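공유작업장 로봇팔 제작 지원사업 중간보고

과제명: 수납장 개폐 보조 로봇팔 ‘반코라’ 제작
수행: Esbridge 공유작업장 제작모임
제출처: Bovura 생활기술기금
작성일: 2018년 7월 21일

1. 진행 개요

1차 지원금으로 팔 본체와 손목부 조립을 마쳤습니다. 당초 계획은 7월 초까지 그리퍼 시험을 끝내는 것이었으나, 손목 브래킷을 두 번 다시 만들면서 일정이 밀렸습니다. 현재는 손목에 단 카메라로 문짝 경계를 찾는 작업을 하고 있습니다. 본체 관절 여섯 개는 모두 구동되며, 어깨 관절의 감속기 소음은 그리스를 바꾼 뒤 줄었습니다.

제어 프로그램은 Ankrah 보드에서 돌아갑니다. 처음에 쓰던 보드는 영상 처리와 관절 제어를 함께 돌릴 때 지연이 커서 교체했고, 교체 비용은 예비비에서 썼습니다.

2. 손목부와 영상 수집

손목 카메라로 찍은 영상은 지금까지 2,651장입니다. 이 가운데 400장에 문짝 경계선을 손으로 표시했습니다. 표시 작업은 저녁 시간에 나누어 했고, 기준이 서로 달라 앞부분 100장은 다시 표시했습니다. 선이 굵어 보이는 곳은 가운데를 따라 긋는 것으로 기준을 통일했습니다.

어려운 부분은 손잡이가 없는 밝은색 면입니다. 면 자체에 특징점이 거의 없어 틈새 선에 의존해야 합니다. 손목이 기울면 선도 함께 기울어 보이므로 각도 보정이 먼저 필요합니다.

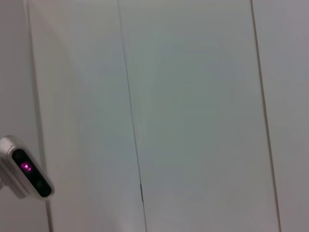
손목 카메라 영상. 왼쪽에 분홍빛 표시등이 켜진 은색 장치가 보이고, 뒤쪽 밝은 면에 경계선이 비스듬히 지나간다.

경계선 검출은 두 가지 방식으로 비교했습니다. 밝기 차이만 쓰는 방식은 진한 선은 잘 찾지만 흐린 선을 자주 놓칩니다. 표시 자료로 학습시킨 방식은 흐린 선도 찾는 대신 처리 시간이 깁니다. 8월까지는 두 방식을 함께 쓰고, 결과가 어긋나면 팔을 멈추도록 했습니다. 장치 외형이 영상에 걸리는 구역은 마스크로 제외하였습니다. 마스크는 손목부를 분해할 때마다 새로 맞춰야 합니다.

3. 예산 집행

재료비는 계획 범위 안에서 썼습니다. 브래킷 재제작에 34만 원이 추가로 들었고, 이는 가공비 항목에서 충당했습니다. 가공은 Skundora 공방에 맡겼으며 영수증은 별첨합니다. 남은 가공비로는 그리퍼 손가락 한 벌을 더 만들 수 있습니다. 항목 간 전용은 위 한 건뿐입니다.

4. 문제점

- 손목 케이블이 다섯째 관절에 걸려 회전 범위를 줄여 두었습니다. 케이블 경로를 바깥쪽으로 옮길 예정입니다.
- 작업장 전원이 다른 공구와 같은 회로에 있어 톱을 쓰는 동안에는 팔을 켜지 않습니다. 시험 시간이 저녁으로 몰립니다.
- 흡착 패드는 시제품 두 종을 받았으나 아직 달아 보지 못했습니다.

5. 다음 단계

8월에는 케이블을 정리하고 흡착 패드를 시험합니다. 9월에는 문 한 짝을 실제로 여닫는 시험을 하고, 힘 제한값을 정합니다. 최종보고 제출일은 협약서대로 유지하되, 흡착 패드 시험이 늦어질 경우 8월 말에 변경 신청서를 내겠습니다. 2차 지원금 지급 전에 현장 확인이 필요하시면 저녁 시간대로 일정을 잡아 주시기 바랍니다.

별첨: 가공비 영수증, 부품 목록, 회로도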